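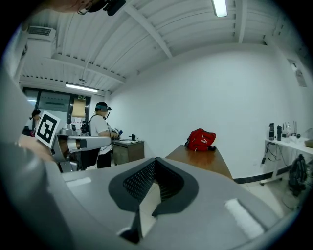

Gekard Long Table, brown

Sold by Ernex. Ships flat in 2 boxes.

I write the copy for the furniture pages here, and Ernex lets me say what I think as long as I also say what the thing is. So: it is a long wooden table with a glossy brown top and a wavy grain. Gekard's own sheet calls it "a landscape for working minds." It is a table. We sell it for shared rooms, workrooms and the kind of home office where two people have agreed to get along.

What Gekard claims, and what I make of it

"Seats 6 in comfort." Six people eating soup, maybe. Six people with things spread out in front of them, no. I'd plan on four, and fewer if anyone brings a bag and parks it on the top, which everyone does. Put the short end to the wall and the far end turns into the bag shelf within a day. You may as well accept that and work at the near end.

"Resists everyday wear." The gloss wipes clean with a damp cloth. It also shows fingerprints, and under ceiling lights it can throw glare back at you. If you sit under a bright fixture all day, ask us for the matte sample before you order. Gekard doesn't mention the matte version much and I'm not sure why, as it's the same price.

"Soft-line edge." The edge has a slight curve to it. Easier on the forearms than a square edge, I'll give them that. Don't pay extra for it if another table suits you better.

"Assembles in minutes." It took Bronwyn Tomoana and me 50 minutes on a Sunday, with one argument over the bolts. You want a second person to turn it over. The hex key in the box is poor, so use your own. 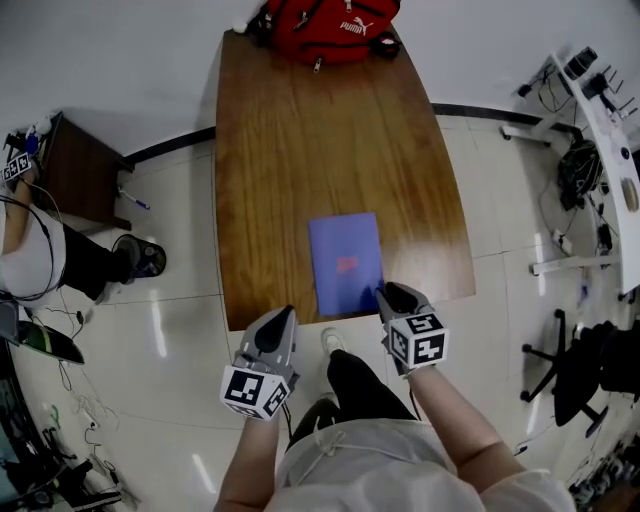
The grain deserves a word of warning too. It is strong, and it runs in waves, so a table ordered later to match won't match. Anyone who tells you otherwise is selling tables. We do, and we'd still tell you to order both at once if you need two. A plain folder or a stack of paper is easy to find on it. Small brown things, less so.

Floors: on smooth tile, fit the felt pads that come in the second box. The feet mark pale tile if you drag the table, and people drag tables. The pads wear out, and spares come in packs of 6.

Add-ons

Zheng side cabinet. Small, dark brown, goes against the wall. Meant for chargers and cables, and it holds them fine, but it has no cable hole in the back, so they end up sitting on top. Buy it if you like the look.

Prumine surface wax. Skip it. A cloth does the same job on this finish.

Returns

You have 50 days from delivery. Keep both boxes, and please don't cut the foam, as we can't take the top back without it. Scratches reported in the first 3 days are treated as shipping damage. After that we'll want a photo, and we may ask questions.

In stock in brown. Matte brown is made to order and usually arrives in November.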